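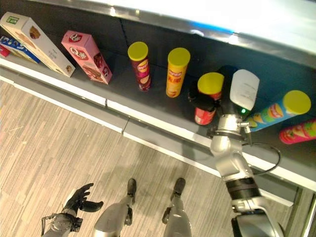

Snack Shelf Study: How Do Packages Share a Shelf?
Term project report, Retail Spaces course, Nellbridge
Martim Matos

Why I picked snacks

I have been the person who straightens the cookie boxes while waiting for a friend to choose a drink, so when our course asked for a small study of an everyday display, I knew right away what mine would be. My question was simple. When boxes and cans share one shelf, what makes the shelf easy to read, and what makes it fall into a mess?

I worked at the practice shop at Collonero, which students can book in the afternoon. It has a long dark gray shelf with a white strip along the front lip and a bright panel overhead. The floor is a gray-beige wood-grain laminate, and I really liked that choice – it is calm enough that all the color comes from the packages.

What was on the shelf

The stock was a mix of cookies, wafers and chips. The chip cans were my favorites from the start! They are tall tubes with yellow lids, two of them with a Lay's-style logo, and they come in strong single colors: maroon, golden yellow, red. The golden one has Chinese characters in red down the middle. I can't read them, but I could find that can from across the room every time.

The boxes have more going on. One is blue and white with round cookies printed on it, one is long and cream-white with brown wafers or biscuits, and one is pink with white circular "Q" logos and pictures of chocolate-coated snacks. Each of them looks great alone. Tilted against each other at the left end of the shelf, they start to compete, and the cream one lies right in front of the blue one.

How I worked

I did 2 sessions in April. In each one I tried the shelf in 2 ways, first with boxes and cans mixed, then with the boxes at one end and the cans at the other. I asked 7 classmates to find a product I named and tell me what they noticed first. I wrote their answers in my notebook and typed them up in Addo, a notes program our department uses. The typed notes came to 2918 words, far more than I expected (people have a lot to say about chips).

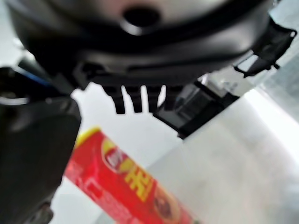
What I found

Cans stand up for themselves. A round can looks nearly the same if it gets turned a little, and the lid gives you a color to look for even when the label is half hidden. Most of my classmates named the lids before they named any logo.

Boxes need a neighbor. A narrow box with nothing beside it leans, and once it leans the front turns away from the shopper. Placing them close together with the tallest on the outside helped a lot, and so did a plain bookend from the supply closet.

Gaps are good! I had thought a shelf should be full from end to end, but my classmates liked some space between the cans. It gave them room for their fingers.

What I would do next

I would love to repeat this with bags, which slump in ways I haven't figured out yet. Clundora, the shop downstairs, has a whole wall of them, and the manager has said I can come by in the morning before opening. I would also bring a tape measure next time. My notes are full of "a hand wide," and my hand is roughly the size of a small plate.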